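Red cloth leaving pink marks on a white tabletop
Humow Help > Home and Surfaces > Cleaning

Posted by Ankit Kanaujia

I have a white tabletop from Flivport, matt finish, bought in October. I wipe it down and then leave the cloth on the right-hand side until the next job. The cloth is a plain deep red one, from a pack of 3. After 17 days of this there is a faint pink patch where it sits. Washing-up liquid has not shifted it. The rest of the surface has small spots and scuffs. I would like to remove the mark without making that area shinier than the rest.
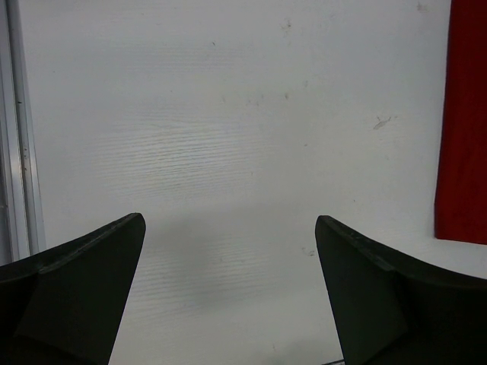

Can a dyed cloth be left on a white surface overnight?
Only if both are fully dry. Damp fabric can release loose dye for as long as it stays in contact with the top.

Things already tried: warm water, washing-up liquid, a dry microfibre. I have a bottle of Brela cream cleaner but have not opened it.

3 replies

Shakya
Leave the cream cleaner shut for now. Creams contain a fine abrasive, and on a matt finish that is how you get the shiny area you want to avoid.

Mix bicarbonate of soda with a little water to a thin paste and lay it on the patch with a fingertip. Leave it for 5 minutes, then lift it off with a wet white cloth – no rubbing. Rinse and dry. Test it first near the back edge. If the mark is paler afterwards, repeat the next day. If there is no change, try a little surgical spirit on cotton wool, again tested at the back, with the window open.

Wash the red cloths separately until the rinse water runs clear. Some never stop, and those are better kept for the car.

tablemat_dave
just use bleach, worked on mine

Shakya
Mine would be the opposite advice. Bleach can yellow some white finishes and the maker's care sheet may rule it out. Check that first.

Ankit Kanaujia
Paste done twice. The patch is paler but I can still find it in daylight. Care sheet says no bleach. Will try the spirit at the back edge tonight. I have moved the red cloths to the garage and bought white ones.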